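### 4.2 Return and the handling of local claims

The second phase of fieldwork took place in Trarneck, a district town that changed hands twice during the conflict and was under the control of the northern forces for 57 days. Interviews were conducted in September, after the main road had reopened and the civil registry had resumed limited service. A total of 71 residents took part. Most had remained in the town throughout the occupation; the others had left during the first week of shelling and returned after the withdrawal.

Respondents were first asked to describe the order in which public functions came back. Their accounts agree on the main points. Water was restored to the lower town before the upper town, and the market reopened before either school. Accounts differ on who was responsible. Residents of the lower town tended to credit the military administration, while those of the upper town more often named the ward councils, which had continued to meet in private homes. Owino and Boersma (Section 2) report a similar split in Brosus, where the front line followed the river and each bank was supplied from a different direction.

Claims for damaged property were the most common source of complaint. The provincial decree required proof of ownership, but the land records had been removed from the registry building before the withdrawal and have not been recovered. The ward councils accepted sworn statements from two neighbors in place of a deed. The provincial office did not at first recognize these statements, and files were returned to claimants without a written reason. Mutua Sang, who served as registrar during the period of study, described the result as "two sets of rules for one street."

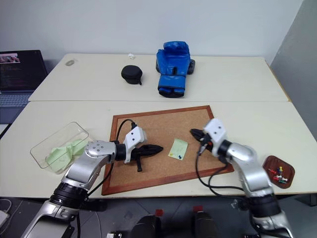
**Figure 3.** Cork board with a sticky note and two pins.

The practice of relying on neighbors has a long history in the area. The oldest boundary settlement in the Kariuki family papers, dated 1831, names witnesses on both sides of the line and makes no mention of a written title. Several older respondents referred to settlements of this kind when explaining why they considered the council procedure to be lawful. Younger respondents rarely did so. They supported the procedure on practical grounds - it was close to home, it cost nothing, and a decision could be expected within the month.

Support was weaker among those who had left. Returning families often found that their neighbors had not yet come back, or that the only available witnesses were people with whom they had disagreed in the past. Some also reported being questioned about their reasons for leaving. The councils had no stated policy on this matter, and practice varied from ward to ward. In her review of the draft findings, Leonie Mahuika noted that a rule designed for a settled community may work against those whom the war has displaced, even where the people applying it act in good faith. The interview material is consistent with that view.

The Bremovance accord, signed after the close of fieldwork, directs the provincial office to accept council statements when they are countersigned by a district judge. Whether this will reduce the number of returned files cannot be judged from the present data. Section 4.3 turns to the position of tenants, who were not covered by the original decree and who held no claim under either procedure.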